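Viromus G6 hand-held gripper - pair, tethered

SAFETY NOTICE - read before ordering spares. Updated August.

Jaw hang on the right hand unit. Trigger released, jaws stay shut for up to 9 seconds, then snap open. Iment logged it on 6 pairs out of 263 checked. Cause is the cable strain relief - it works loose, signal drops, firmware holds the last position. Worst when gripping thin stock.

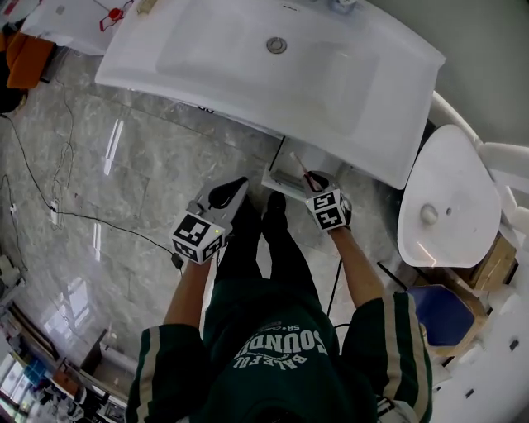

Gripper pair in use at a washbasin, thin stick held in right jaws.

What to do: stop use if the jaws lag even once. Unplug at the base, not at the wrist. Do not pull the fingers apart by hand, the spring is strong enough to pinch. Serials under 1,335 need the new clamp kit, free from Pestport while stock lasts. Later units ship with it allready fitted.

Left unit not affected so far. Firmware fix to follow, no date yet.

Filed under: Grippers > Hand-held > Notices
4 comments - 2 shares

Contact Pestport Parts Desk | © Pestport | Back to top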